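Bridville lab compares finger pads for hand-held grippers

Trial on folded clothing points to softer ribbing, with a penalty in pad life

The Bridville test group has released results from a February trial of pad materials for two-fingered grippers used in clothes handling. The work compared 2 pad types across 300 grasps on folded garments, all made with hand-held tools that carry their own camera.

Hand-held units were chosen over arm-mounted ones to keep arm motion out of the results. An operator moves the tool to the garment, closes the fingers and lifts. Finger opening and camera video are logged together and reviewed afterward. The same finger geometry is due to go onto an arm from Irkavholm once a pad has been selected.

The first pad, supplied by Sasari, has a fine textured face. The second, from Mousavi, has deeper ribs and a softer backing. Both fit the same finger without tools.

Garments were laid on household bedding instead of a bench top. On a hard surface the fingertips can press down and slide under an edge. On a plush blanket the surface gives way, and the fingers tend to collect blanket along with the garment. The group logged this as a double pick and counted it as a failure.

Double picks made up most of the failures with both pads. The ribbed pad had fewer of them on thin cotton, where it could be closed with less force. On denim the difference was small. Folded jeans are stiff enough to hold their shape as the fingers close, and the thick seams at the waistband give either pad an edge to bear on. Grasps across a flat pocket panel were less reliable than grasps at a fold.

Wear went the other way. The ribbed pads showed rounding at the tip after 24 hours of use and were replaced once during the trial. The textured pads were not replaced.

The camera placement also drew comment in the report. With the lens behind the fingers, both pads stay in view during the approach, but strong side light washed out pale fabric in a number of recordings. Seven recordings were dropped from the comparison for that reason. A shorter exposure setting will be used in the next round.

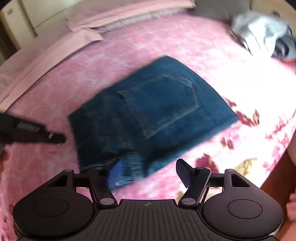 Next round

Testing resumes on a Friday schedule with a third pad, which combines the textured face with the softer backing. Towels and knitwear will be added to the garment set. The group also plans to record closing force directly at the finger pivot, a value that was estimated from motor current in the February work. Pad drawings and the grasp log are available to partner labs on request.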